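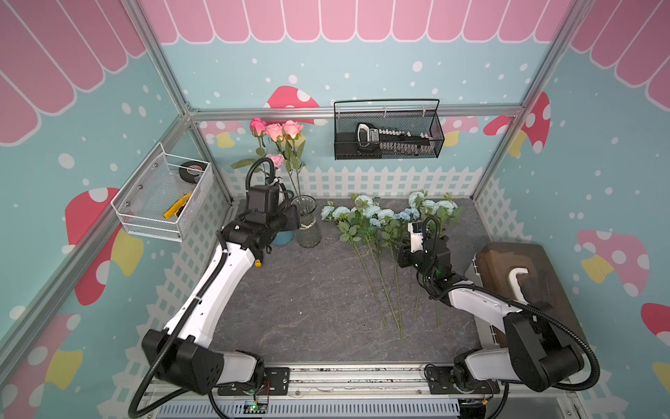 Figure 2. Vase at the back-left corner, blue stems laid out across the tabletop.

4.2 Arranging the flower set

The Flisell flower set contains artificial stems only. Do not add water to the vase.

1. Stand the glass vase in the back-left corner of the tabletop. Leave the string tied around the glass.

2. Place the pink stems first. Set the roses high and the carnation lower on the same side of the vase.

3. Lay the blue stems across the middle of the tabletop with the flower heads toward the back fence and the cut ends toward the front.

4. Separate any leaves that have caught on each other. Hold the stem close to the leaf and pull gently.

5. Pick up one blue stem at a time, below the lowest leaf, and lower it into the vase at a slight angle.

6. Turn the flower heads outward once all stems are in.

Note: Stems keep the bend they had in the box. Straighten them by hand before step 3.

Note: Replacement stems are ordered singly under part number 1421. The vase is part number 1710.

CAUTION: The cut ends contain wire. Keep them away from the face and do not drag them over the tabletop.

CAUTION: Do not lift the vase by the string or by the flowers. Hold the glass with one hand under the base.

For cleaning and storage of the stems, see page 62.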